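How a Video Game Becomes a TV Show

We use cookies to remember your settings and count visits. Accept | Manage choices

By Lakshmi Nambiar
Thursday, September 12, 2024

Many TV shows and movies start out as something else. Some start as books or comics. Others start as video games. When people take a story from one form and make it into another, the new version is called an adaptation.

Turning a game into a show takes a lot of people and usually a few years. We will use a made-up kind of story to explain the steps: a space adventure game called Orkent, where the player is the captain of a ship and has to find a lost planet.

Step one: getting permission

You can't make a show out of someone else's game unless they say yes. The company that owns the game has what are called the rights. A studio that wants to make the show pays for those rights, and the two sides sign an agreement. It says who gets paid, who makes the big choices and how long the studio has to get started. If the studio takes too long, the rights go back to the game company, and another studio can ask for them.

Step two: choosing the story

A long game can take 100 hours to finish. A season of TV might be only eight hours. Most of what happens in the game has to go.

Writers start by playing the game, or by watching other people play it. Then they sit in a room together and make lists. Which parts does the story need? Which parts are fun to play but dull to watch? In Orkent, a player might spend an hour collecting fuel. On TV, the captain can say "We have enough fuel" and the show moves on.

Sometimes the writers make up a new story in the same world. The planets and the ships are the same, but the people are different. That way, fans of the game don't already know the ending.

Step three: who is the hero?

In many games, you are the hero. You pick a name, a face and sometimes even a voice. You decide if the captain is kind or grumpy.

A show can't do that. One actor plays the captain, and the captain makes the same choices every time you watch. This is one of the hardest parts of the job. Every player has their own captain in mind, and the one on the screen will be a little different from all of them.

Some games have more than one ending, too. Say a game asks you to make eight big choices, with 2 answers for each. That gives 256 different ways through the story. The writers have to pick one.

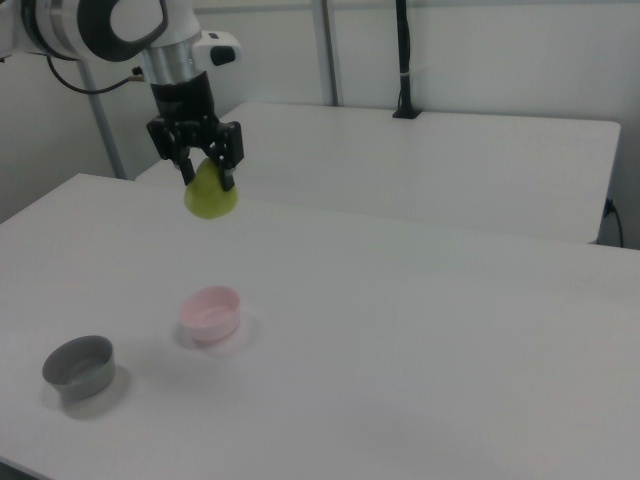
A robotic arm with a black gripper above a white table.

Step four: making the world look real

In a game, everything you see is drawn by artists using computers. A show with real actors needs things the actors can touch. Builders make sets, which are rooms and places built inside a big studio. Other people make the props, such as maps, helmets and tools. Costume makers sew the clothes.

What can't be built is added later with a computer. These pictures are called visual effects. When the captain looks out of the window at the planet Prevska, the actor may be looking at a plain green sheet. An artist puts the planet in months later. Some studios use a huge screen behind the actors, so they can see the planet while they act.

Music matters as well. If a game has a tune that players love, the show might use it, or a slower version of it.

Step five: showing it to people

When filming ends, an editor picks the best shots and puts them in order. Sound workers add engine noises, footsteps and door beeps. Then the show comes out, and people say what they think of it.

Fans of the game often notice small things. They may be happy to see a ship they know, or upset that their favorite character is missing. People who have never played the game just want to be able to follow the story. The makers have to think about both groups.

Why do some adaptations never get made?

Studios announce many shows that never appear. The script may not be good enough, or the show may cost too much. Space stories cost a lot because almost nothing in them can be filmed on an ordinary street. Sometimes the boss who liked the idea leaves, and the new boss likes a different one.

Words to know

Adaptation: a story moved from one form to another, such as from a game to a show.
Rights: permission, set down in an agreement, to use someone's story.
Script: the written words and actions for a show or movie.
Prop: an object that actors use.
Visual effects: pictures added or changed with a computer.

Try it yourself

Choose a game you like and write the first 2 pages of a script for it. Decide where the story starts and who talks first.

Edited by Yamuna Venkataraman

14 comments | 37 shares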